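Home | Arrangements | Supplies | Notes | Contact

Print this page | E-mail this page

# Firholm Dried Flower Set: README

Last edited 7/8/20

This file covers the Firholm set: the flowers, the vases and the table they stand on. It goes with the image folder and the arrangement list. Read it before using either one.

## Contents

The set has 1,056 images of dried flower arrangements in white vases. There are 130 arrangement entries in the list. Each entry gives the vase, the flowers and the table used. Each image name starts with its entry number.

The flowers were bought from Stekley in June. The vases are from Starneo, from the plain white line. Pitkänen supplied the table boards.

## Vases and flowers

The vase column uses two terms:

- `cylinder`: straight sides, wide mouth
- `taper`: narrow top, wider bottom

The flower column lists the main flower first. Leaves, plumes and filler sprigs go under `other` and are not broken down further. If a vase has nothing in it, the flower column says `none`.
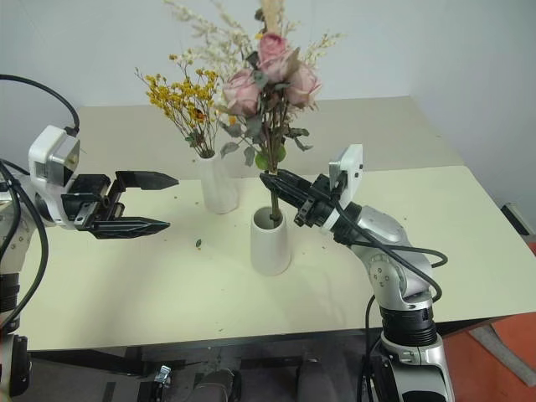
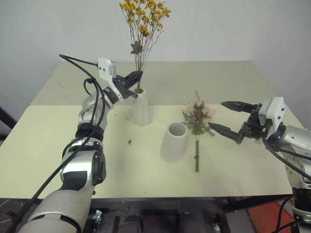
Two white vases and a pale tabletop.
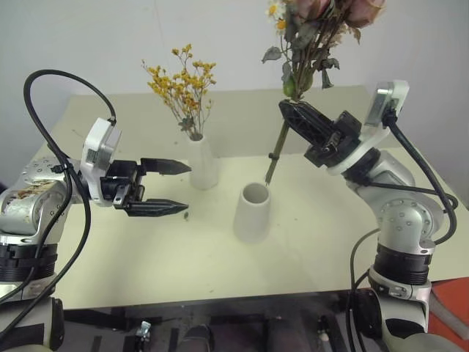

Entries for two-vase arrangements have one line per vase. The line for the back vase comes first, and both lines carry the same entry number. Small yellow flowers on thin brown stems, like the ones in the tapered vase, are listed as `yellow spray` whatever the variety. The pink roses go under `rose, pink`, and the feathery cream sprigs that fan out behind them in the first picture go under `other`. A bouquet that is out of its vase is still listed as a bouquet, with `out` in the position column. Use `in` only when the stem ends are at or below the rim.

## Position column

There are 5 values: `in`, `out`, `lying`, `leaning` and `unclear`. Use `unclear` when leaves hide the rim. Do not guess from the neighboring images, as the flowers may have been moved between them.

## Known problems

- Pale sprigs are hard to make out against a light wall. Some entries leave them out.
- Leaf color was entered by eye. Gray-green and green are not used the same way all through the list.
- Dried flowers shed. A bouquet can look thinner in a later entry with no change in the list.
- Vase sizes were not measured.

## Care of the flowers

Keep the bouquets out of direct sun and away from damp. Lift them by the stems below the leaves. Do not put water in the vases. Wipe the tabletop with a dry cloth before setting up a new entry.

## Changes in version 2

Merged the old `bud vase` label into `taper`. Corrected the spelling of Pitkänen in the supplier column.

Print this page | E-mail this page

## Comments (3)

**dryleaf:** Is there a plan to split up the "other" column? I need plumes separate from leaves.

**mossgate:** The bud vase merge broke my script. Easy fix, but it should be at the top of the page.

**tallstem:** Do the yellow sprays hold their color? Mine went brown in one summer on a windowsill.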